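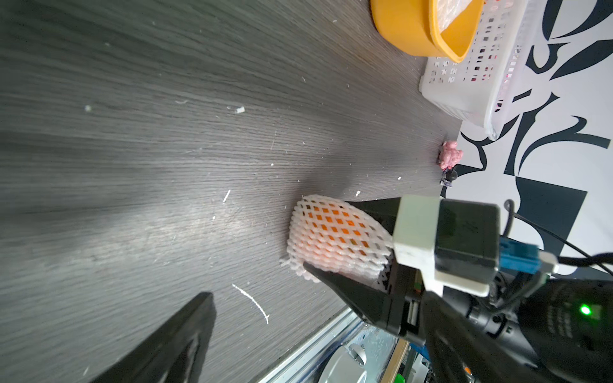 How to Candy Orange Peel at Home (and Why You Should Start Now)

November 13, 2019

If you have never candied your own orange peel, oh, you are in for a treat! The stuff in the little plastic tubs at the grocery store tastes mostly of sugar and fridge. Homemade peel is bright and chewy and a tiny bit bitter, and the whole house smells wonderful while it cooks. I make a big batch every November so it's ready for the December baking rush, and there's always a jar that disappears before any baking happens.

What you need

4 large oranges with thick skin
3 cups sugar, plus 1 cup more for rolling
1 1/2 cups water for the syrup, plus plenty for boiling
A pinch of salt
A wide saucepan, a wire rack and a baking sheet

Picking the oranges

Go for heavy fruit with thick, slightly bumpy skin. Navels are great. Thin-skinned juice oranges will work, but the strips come out skimpy. I buy mine at the Brosomlow market, where the fancier ones come in those stretchy foam sleeves, and the skins are nearly always free of bruises. Unwaxed is best if you can get it. If you can't, scrub the fruit under hot water with a vegetable brush until the skin stops feeling slick.

Step 1: Peel

Slice off the top and bottom of each orange. Score the skin from top to bottom in quarters, cutting just down to the flesh, and pull each quarter away with your thumb. Leave the white part on! It soaks up the syrup and gives you that soft, jelly-like bite. Cut the quarters into strips as wide as a pencil.

Step 2: Boil three times

Cover the strips with cold water, bring to a boil, and cook for 5 minutes. Drain, rinse, and do it again with fresh water, then once more. I tried skipping the third boil last year and the batch was so bitter I ended up chopping it very small and hiding it in a fruitcake.

Step 3: Simmer in syrup

Stir the sugar, water and salt over medium heat until the sugar melts. Add the strips and turn the heat down to a lazy simmer - small bubbles, no rolling. Let them go for 45 minutes to an hour. Swirl the pan now and then, but don't stir, or the syrup may turn grainy. The strips are ready when they look glassy all the way through.

Step 4: Dry and roll

Lift the strips onto the rack with the baking sheet underneath and spread them out so they don't touch. They'll need at least 2 hours, and overnight is better. When they feel tacky but no longer wet, roll them in the extra sugar and put them back on the rack for another 2 hours.

Please save the syrup! It's fantastic in tea, over pancakes, or brushed on a warm pound cake (my favorite, by a mile).

Storing

Keep the peel in a jar with a tight lid, with wax paper between layers. Mine is good for a month in the cupboard and three months in the fridge. It freezes well too.

Dipping in chocolate

Melt 4 ounces of dark chocolate, dip each strip halfway, and let it set on wax paper. Shake off any loose sugar first or the chocolate will slide right off.

Lemon and grapefruit work the same way, though grapefruit wants a fourth boil and a bit more time in the syrup.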